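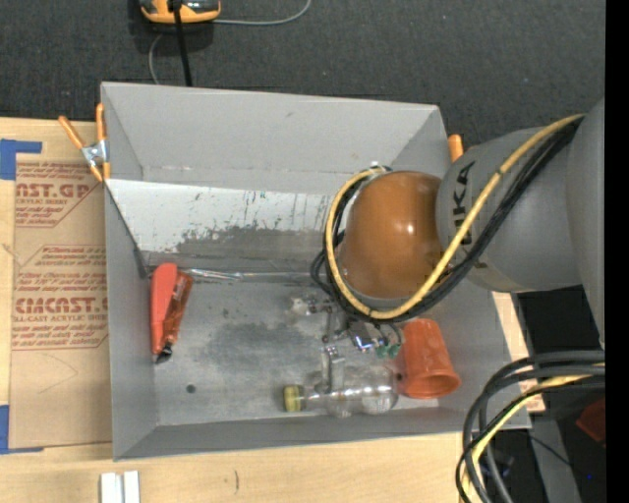
Bin cell, arm over the pick bin with bottle, cup and clip on the bin floor.

Pre-purchase inspection checklist, bin-picking cell
Site: Modise, bench area
Inspector: Darragh Doherty
Quote reference: Elteleck 2254
Month of inspection: July

Purpose: decide which items carry over to the second cell and which go on the equipment budget.
Ratings: OK / Monitor / Replace / Open

1. Bin and mounting

1.1 Bin walls and floor. Monitor.
Floor is scuffed, with dark smudges and streaks. Far inner wall is scratched and grimy, with paint flecks at the upper edge. Cosmetic for now. Clean before any vision baseline is recorded, as the shiny wall will change with cleaning.

1.2 Hole in bin floor, left end. Open.
Not on the Lumard drawing. Confirm whether the new bin needs it before the order is released.

1.3 Bin retention. Replace.
Spring clamps at the rim. Acceptable for trials at low speed, not for unattended running. Budget a bolted fixture plate for both cells.

1.4 Table. Monitor.
Wooden top. The second cell should be quoted with a steel frame. Lumard price excludes leveling feet; ask for them as a line item.

2. Arm and end piece

2.1 Arm joints, covers, visible fasteners. OK.
No play found by hand with power off.

2.2 Cable routing at wrist. Replace.
Yellow cable and black bundle loop freely around the arm and the dome and run down toward the bin floor. Snag risk at the rim. Dress pack to be added to the quote. Elteleck lists one under accessories, but the bend radius is not stated.

2.3 Gripper fingers. Monitor.
Small metal fingers work very close to the bin floor. Hold one spare set per cell. Recheck wear at 3000 cycles.

2.4 Dome. OK.
Secure on the wrist. Supplier lead time is 83 days, so order the spare with the first purchase.

3. Surroundings

3.1 Loose material near bin. Open.
Flat cardboard sheet printed "ACRYLIC SHEET", taped at its left edge, and two small white blocks on the table. Clear anything not needed for the job. Storage rack is already in the Flillow furniture budget, do not duplicate.

3.2 Floor. Open.
Carpet beyond the bin, with a corded device on it. Facilities to state whether carpet is allowed in the new area. If not, flooring comes out of their budget.

3.3 Cables at arm base. Replace.
Black and yellow cables hang in a tangle. Tray and labels, both cells.

4. Budget actions

Hold the Elteleck order until 1.2 and 2.2 are answered in writing.
Contingency stays at 5 percent. Do not use it for the fixture plate.
Reinspect after the cable work and reissue this sheet with the open items closed or priced.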